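Small Rooms, Hard Work: Planning the Laundry and Utility Room
Course handout, Unit 4
Instructor: Consuelo Cuevas

Welcome back! I have been looking forward to this unit since the start of the term, and I hope a few of you will catch the bug.

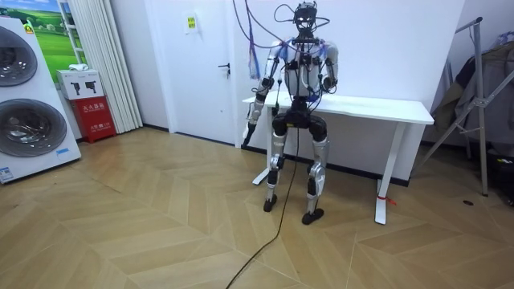
The utility room gets the leftover space in most floor plans. Somebody draws the kitchen, somebody draws the bath, and whatever is left between them gets a drain and an outlet. But think how much goes on in there: sorting, washing, drying, folding, mending, stain treatment, and in plenty of homes the bills and the school forms too. Tonight we look at two decisions that shape everything else, stacking the machines and choosing the work surface.

1. Stacked or side by side?

Stacking gives you back a whole machine's width of floor, and in a small room that can be the difference between having a table and folding on the bed. A white stack against a white wall also sits quietly in the room, even when it is tall.

What you give up is the top of the washer, where everybody dumps things (me included). You also need to think about reach. Stand where the user will stand and mime unloading the upper drum. Do it with the shortest person in the household! Renu Pandey did this for her Unit 3 sketch with a tape measure and her grandmother, and moved the controls question to the top of her list.

Check the stacking kit before anything else. The two machines have to be approved for stacking together, and the washer goes on the bottom. Then check the door swing. A round drum door needs its full arc plus room for a person with a basket.

2. The table

A plain desk is a wonderful thing in a laundry room. A flat rectangular top with slim legs keeps the floor open underneath, so you can slide a basket in or pull up a stool, and you can mop right to the wall. Cabinets hold more, of course, and we'll give them their turn in Unit 5.

Height is where people go wrong. A desk made for sitting is too low for an hour of folding on your feet. For our practice room, use a top 90 cm high and 135 cm wide. Lay a bath towel on it, fold it in thirds, and see how much elbow room you have left. Try it at your kitchen counter tonight if you can, and write down which shoulder complains first.

Push the table against the wall if one person folds. Pull it out if two people do sheets together, which is much more fun anyway.

3. Walls, baseboards and light

White walls bounce light, and good light is how you find the stain before it goes through the dryer. I love a dark baseboard under a white wall. It takes scuffs from baskets and shoes without showing every one, and it gives the eye an edge to rest on in a room that is otherwise very pale.

Put the brightest light over the table. Sunita Kushwaha asked last time about color: pick a bulb that lets you tell navy socks from black ones. Take the socks to the store!

4. Practice room

Draw the room to scale on squared paper. One wall is 169 cm long and holds the table. The stack stands on the wall to the left. Leave 30 cm of open shelf somewhere for detergent, out of children's reach. Mark the door swings with a dotted line and show where the dirty basket comes in and the clean one goes out.

Vikas Tomar has kindly lent his Unit 3 drawing as a model of clear labeling. It's in the blue folder by the door, please put it back.

For next time

Bring the drawing, plus a list of everything you did in your own laundry space during one full load, in order. Include the odd bits, like hunting for the missing sock or answering the phone. We will trace your steps over the plan in red pencil, so bring one of those too.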